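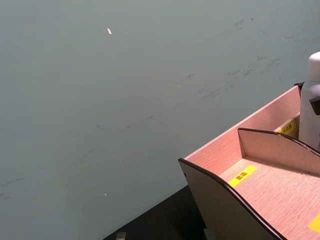

My great-aunt Brenda Cabral left a will that was 41 pages long, and I have now read every one of them, some of them twice with a ruler under the line so I wouldn't lose my place. I promised a few of you I'd write about how it all went once the estate was settled, and as of last week it is, so get yourself a coffee because I do go on.

Brenda never married and had no children of her own. What she had was a house in Trerngate, a savings account she'd been feeding since her first job, and 2 godchildren she loved to pieces, me and Parveen Dhanial. Parveen isn't a blood relation. Her mother worked beside Brenda for years at the Villance store, and the families just sort of grew together (Thanksgivings, piano recitals, the awful camping trip). So when the will said "my godchildren, in equal shares," I didn't blink. A cousin of mine did, though. He felt that family ought to mean family, and in April he wrote to the lawyer to say so.

I was so angry I cleaned the oven. Then I called Parveen, who was much calmer than me and said she'd give up her half before she'd see us all in court. I told her she'd do no such thing!

The lawyer explained it to us over a very long phone call. In Brenda's case the wording was clear, it had been signed and witnessed properly, and my cousin hadn't been left out by mistake either. She had put him in by name, on page 12, for the sum of $1,929. We all puzzled over that number for weeks. My mother finally worked out that it was the year Brenda's parents bought the Trerngate house, and I think she meant it fondly, though I can see how it might not feel that way when you open the letter. He took the check in the end. He and I are speaking again, a bit stiffly, mostly about the weather.

The house sold to a young couple from Quartey. Parveen and I spent almost 74 hours clearing it between us (she kept a tally on the back of an envelope), and most of that went on the sewing room. I kept the button tins and the blue mixing bowl. She took the piano, bless her, and now has to find somebody to tune it.

If you have an aunt like mine, ask her where the will is kept. Ours was in a hatbox under the winter coats, and it took us the better part of a month to think of looking there.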